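## Handheld gripper demos vs teleop for clutter: the Trover numbers

**kelpie_dan**

Has anyone else read the Trover write-up on training tabletop clearing from handheld gripper demos? Short version for those who haven't: 307 demos collected by hand in ordinary lounge rooms, no arm present, then the policy goes onto an arm it has never seen. They compare against 143 teleoperated demos on the actual arm. Handheld wins on wrappers and bags, loses slightly on boxes.

I'm inclined to believe the first half. Not sure about the second.

**m_okell**

The comparison is uneven. 307 against 143 is more than double the data. You can't say the collection method won.

**kelpie_dan**

They matched on hours, not on demo count. Teleop is slower, so you get fewer demos for the same labour. I think that's a fair way to do it if the question is where to spend your money.

**m_okell**

Fair if that's the question. The abstract says "better demonstrations", and that's a different claim. I'd want to see both sets cut to 143 before I agreed to it.

**Salamatu Dramani**

I ran the cut-down version on our own data last August, with the Cisetti arm. At equal counts the gap on soft items mostly closed. It didn't vanish. Handheld was still ahead on crumpled plastic, and my guess is that people move more naturally when they're holding the tool, so you get the little sideways scoop before the jaws shut. Our teleop operators nearly always came straight down from above.

On boxes, teleop was ahead by a fair margin. The handheld demos had wrist angles our arm couldn't reach, and we had to throw a lot of those out.

**gotport_lurker**

How many did you throw out?

**Salamatu Dramani**

About 9 per cent, before any filtering for bad tracking. It varied a lot with the height of the table. Low coffee tables were the worst.

**m_okell**

That matters, and it's missing from the Trover paper. If you drop the unreachable ones, the hours spent on them should still count.

**Carmela Marín**

Agree with m_okell on the accounting. I'd also like people to be clearer about what "clutter" means in these posts. Half the results I see are three blocks on a bare bench. For anyone setting up a comparison, this is how I do it now:

1. Write down the item types before you start and keep them the same for both methods. Mine are film wrappers, foil, carton, rigid tube and foam.
2. Leave the room as it is. Don't clear the furniture behind the table or draw the curtains. Glass tops are worth including, as the reflections are hard on the tracking. The kind of table I mean: 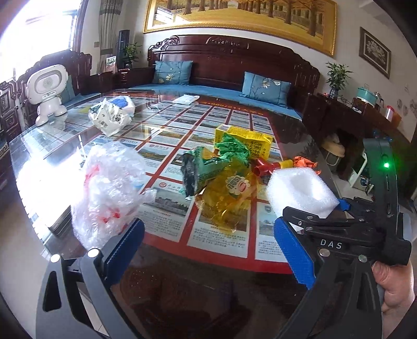
3. Use at least 4 people for the handheld set. One person's habits will show up in the policy and you'll mistake them for the method.
4. Log every rejected demo with the reason, and report the hours including rejects.

**kelpie_dan**

Does the pattern under a glass top cause you trouble? Printed photos look a lot like objects from the wrist view.

**Carmela Marín**

Yes, early on. The policy would reach for printed pictures. More varied tables fixed most of it. The Bermúdez group reckon depth input helps, but I haven't tried it on glass and I'd be wary.

**m_okell**

Depth on glass has been rubbish every time I've used it. I'll rerun our carton set with step 4 included and post the table when it's done.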